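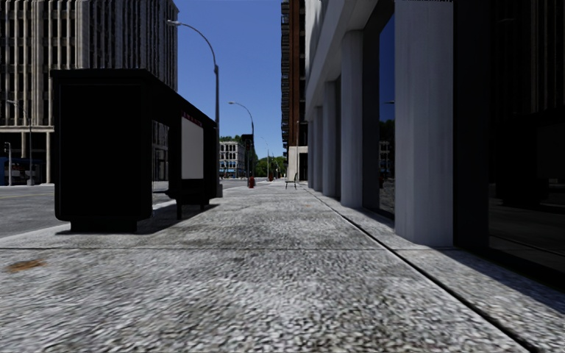
January, morning, workshop at Farnunbridge

Back on the Treloar clock after the break, and I am glad to say the movement went together again without a fight. Cleaned both plates once more because I wasn't happy with the pivot holes on the going side, pegged them out until the wood came away clean, then oiled sparingly (I always want to add more, and I must stop it). Set it going on the test stand just before ten with the old suspension spring, the new Sedero one being a touch too stiff for my liking.

Beat sounded even enough by ear. First long count gave 351 against the 357 it ought to be, so it is losing, and losing a good deal more than I hoped. I raised the bob 2 turns of the rating nut and left it alone while I had my tea.

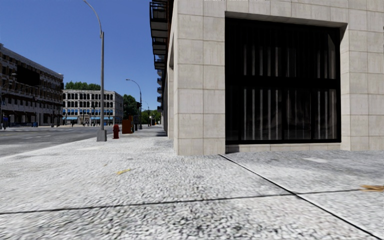

Second count after tea was better, though still short, and I didn't write the number down, which is silly of me. Will do it again properly tomorrow with the door shut, as the draught can't be helping.

Anyone using the Skellance lathe, please note the tailstock is creeping again. I've nipped it up for now. Also we are down to the last of the 2,000 grit paper, and I'd be ever so grateful if whoever orders next could get a double lot.

Still to do: bushing on the third wheel, strike side, new gut line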